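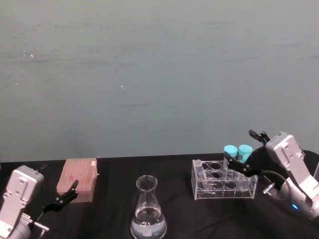
I have been through more test tube racks than I care to admit. Wire ones that rusted, foam ones that soaked up every spill, and a wobbly painted thing I inherited from the old classroom. So when my friend Maarja Ozoliņš told me she was very happy with her clear acrylic rack from Jasto, I ordered one the same evening, and it has been on my bench since June.

The first thing I noticed is how nice it is to see straight through it. My students are mostly beginners, and with a solid rack they were forever pulling tubes out to check the level or the color and then putting them back in the wrong hole. Now they just bend down and look! The holes in the upper tier keep the tubes upright, and the lower tier catches the bottoms so they don't swing around when somebody bumps the table (somebody always bumps the table).

It washes up well in warm water with a little dish soap. Please don't wipe it with a rough sponge, though. I did that in the first week and there is a hazy patch on one side that I look at every single day. A soft cloth is plenty. I'd also keep it away from strong solvents, which can cloud acrylic, and it certainly isn't going in our autoclave.

My one real grumble is the weight, or the lack of it. With only 3 tubes in it, all at one end, it slides more easily than I'd like. I put a black cloth under it, which helped a good deal and also makes pale solutions easier to see, so I've left the cloth there for good. My Erlenmeyer flasks seem happier on it too, and the box of pipette tips stays where I put it.

I paid 12 euros, and a second one for the other bench cost the same. Elīna Žukauskas, who shares the room with me, prefers her Ukaner rack because it's heavier and the holes are a touch wider, and if you use fat tubes you may well side with her. For ordinary tubes and a class full of curious people, I'm sticking with mine. Four stars, and I'd give it the fifth if they added little rubber feet.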